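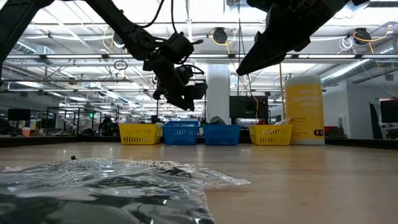 Figure 1. Sorting table with the four baskets, the bagged material and the yellow canister.

4 min read

Color-Coded Baskets on a Shared Table: Do They Help?

Project report, 18 Jun 2021

1. Why we looked at this

The Penrose workspace guide says that colored baskets "reduce sorting errors and searching time." It gives no source. Our group was asked to test the claim on a shared table, and we started out doubtful. Color only helps if people know what the color means, and the guide never says who is supposed to teach them.

2. Setup

We used plastic baskets with slotted sides, two yellow and two blue, in one row on a light wooden table. The order was yellow, blue, blue, yellow. Soft goods in clear bags went in front of the row. A tall yellow canister with a white lid stood at the right end.

Blue was for items going back to the Dukel store room. Yellow was for items staying in the room. The rule was written on a card at the door.

3. Method

We ran 70 sorting rounds over two weeks. Half used the colored row and half used four plain baskets from Daluvum with paper labels. In all, 2,175 items were sorted. An item was wrong if it ended up in a basket for the other destination.

4. Results

The colored row gave 42 wrong items. The labeled row gave 39. We don't think that difference means anything, and it certainly doesn't support the guide.

Time was no better. A round took about the same with either row, and the slowest rounds were the ones with a lot of bagged material. Clear film wrinkles and reflects the ceiling lights, so dark patterned cloth inside it is hard to tell from other dark cloth. Basket color does nothing for that.

The canister caused trouble too. Being yellow, it was taken for part of the yellow group by several sorters, who left small items next to it. We should have picked another color or kept it off the table.

5. Weak points

All the sorters were students from our own course and knew what we were testing. The order of the baskets never changed, so people may have learned positions and ignored color completely. We would repeat the test in July with the row shuffled between rounds.

6. Recommendation

Keep the baskets, which are sturdy and the right size. Put words on them. The Dolance label set is enough for one table, and we would not pay extra for matching colors until someone shows better numbers than ours.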